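Textile care notebook, Tullbridge
5 Jul 2023
Bedroom clothing, sorting before the wash trial

Continued from the previous entry. Thoa Hồ has asked for the household items to be sorted on the bed and not on the cutting table, so that the order matches what people do at home. Agreed. The cutting table gives tidier piles but the results from it have been hard to compare with the diaries people send in.

Groups as used today:
A – fleece and other pile fabrics
B – light woven and knitted garments
C – dark garments
D – bedding, including quilts and mats

Group A is the one that matters for this round. Fleece picks up lint from almost anything with a loose surface and does not give it back in the wash. Keep it away from group D until both have been shaken out. A garment goes inside out only after it has been checked for closed zips, empty pockets and anything caught in the cuffs. Twisted garments are to be separated before weighing. Last month two pieces went on the scale as one and the load figure had to be thrown out.

Group C is to stay at the edge of the bed or over the end of it. Dark pieces show white fibre at once and are useful as a check on how much the fleece is shedding. Press a strip of lint tape to the front panel, lift, stick to the card, write the item code on the back. Four strips per garment. The Rondard tape leaves residue on knitted fabric if left for more than a few minutes, so lift it straight away.

Group D. Patchwork is awkward. Reds next to whites are the obvious risk, and patches of different age take up water at different rates. Test each red separately with a damp white cloth, under thumb pressure, before anything is decided. No hot wash on any patchwork in this round, whatever the label says. Woven mats are brushed along the stripe and aired, no machine wash. The Rakach programme sheet has mats under "heavy cotton", which I think is wrong, and I have pencilled a query next to it.

Spin speed. Oh wants 2,000 revolutions for everything to shorten drying. I would not go near that with fleece. The pile flattens along the fold lines and the hem starts to curl, and neither comes out with steaming. Proposal: lowest spin for group A, normal for B and C, D by hand or not at all. To be settled before September, when the second set of households starts.

Folding. Fleece goes flat, sleeves in, one fold across the middle. No rolling – rolled fleece takes up less of the drawer but the pile marks. Light garments in thirds. The quilt is folded with the printed side inwards and refolded on different lines each time it comes out.

Still open:
Item codes for the mats, none assigned yet.
Second box of lint cards, ordered from Rondard.
Whether the damp cloth test should be repeated after the first wash. I am in favour.
Ask Thoa for the revised diary form, the old one has no line for bedding. 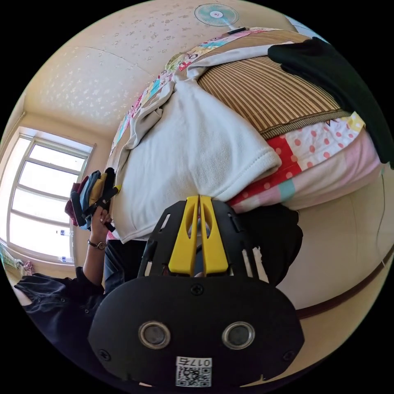 Storage bags for group A should be cotton, with the item code on the outside. The plastic ones hold a charge and the lint goes straight back on to the pile.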